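4.3 Closing and refilling: the small bottle tasks
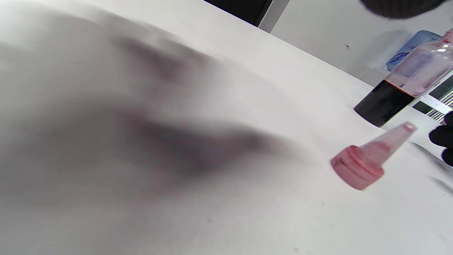 Household Manipulation Group, Department of Mechanical Engineering, Steltimdale Institute of Technology

Figure 3. A bottle of dark red liquid with its dispensing cap removed and lying on its side on the table. Red residue is present on the bottle neck and inside the cap.

The tasks in Section 4.2 dealt with rigid objects that can be picked up and put down without much regard for what is inside them. This section covers a group of chores that we first expected to be easier and that gave us more trouble than any other group in the study. They all involve a squeeze or pour bottle with a separate cap. A person in a kitchen or a small workshop handles such bottles many times a day: the cap comes off, something is dispensed or topped up, the cap goes back on, and the bottle is wiped and returned to its place.

We split the chore into four subtasks. In the first, the cap is removed and set down. In the second, a measured amount is poured or squeezed into a dish. In the third, the cap is picked up, turned to the right orientation and threaded back onto the neck. In the fourth, the outside of the bottle is wiped. Each subtask was scored separately, and a trial could continue after a failed subtask if an operator restored the starting condition by hand. Trials in which the bottle tipped over were stopped and scored as failures for every remaining subtask.

The conical cap in Figure 3 shows the difficulty of the third subtask. It has a wide ribbed base and a tapered nozzle, and when it is set down it tends to end up on its side. From that position a two-finger grasp across the nozzle is easy to find, but it leaves the opening of the base pointing sideways. The cap must then be turned so that the base faces down before it can meet the neck. A person does this with a small roll of the fingers during the lift. Our controller had no such motion, and it had to set the cap down again and take a second grasp in most of the trials where the first grasp held.

Perception was a separate problem. The cap is translucent, and the depth sensor on the Baloyi arm returned few usable points on its surface. The color image was more helpful, but residue on the plastic changed its appearance from one trial to the next. A segmentation model trained on clean caps often marked only the stained part and missed the pale tip, which moved the estimated center of the cap toward the base. Adding 300 labeled images of used caps reduced this error. It did not remove it, and the remaining cases were mostly ones where the cap lay close to the bottle and the two outlines ran together.

We ran 838 trials in total across the four subtasks. Of these, 595 were scored as successes. The total hides a large spread. Removing the cap succeeded in most trials once the bottle was held firmly at the base by a second gripper. Pouring into a wide dish was also reliable at the slow speed we used. Wiping was scored leniently, and we would not read much into its results. Recapping accounted for the largest share of the failures. The usual fault was a crossed thread, where the cap sat at a slight angle and the controller read the rising torque as a completed closure. A person checking by eye could see the tilt at once.

A torque threshold alone is therefore a poor test for a closed cap. We tried adding a short reverse turn before the forward turn, which is what many people do without thinking when a lid will not catch. This helped with wide lids. It helped less with the dispensing caps, where the wrist camera lost sight of the thread as soon as the nozzle was in the grasp. We also tried a final check in which the bottle was tilted over a tray. That check did find bad closures, but it found them by leaking on the tray, and we do not consider it suitable for use in a home.

Time is the other limit. The full chore was allowed 60 seconds, and the Baloyi arm often needed all of it. The people who demonstrated the task for us finished well within that time while wearing gloves, and they did not seem to plan the recapping as a step of its own. Several of them held the cap in the same hand while pouring, so that it was never set down at all. We did not attempt this with the arm. Holding one object while working with another calls for a hand with more than two fingers, or for a change in the way the task is divided.

The second platform, the Voltora bench unit used in the Cledgate shop-floor trials, was tested only on the first and third subtasks. Its fixed bottle holder took away the problem of tipping and made cap removal nearly routine. Recapping improved as well, but only when the cap was placed upright in a printed nest beside the holder. With the cap lying free on the table the two platforms failed in much the same ways. The gain appears to come from the fixtures, and a shop that fills the same bottle all day may find them worth the space. A household, where the bottles differ in size and shape and are left wherever there is room, will not have them.

On present evidence, we would say that a machine of this class can open a bottle and pour from it under supervision, and that it should not yet be trusted to close one. The tactile sensing trials described in Section 4.4 began in July and use the same caps, with the same scoring rules and a longer time limit.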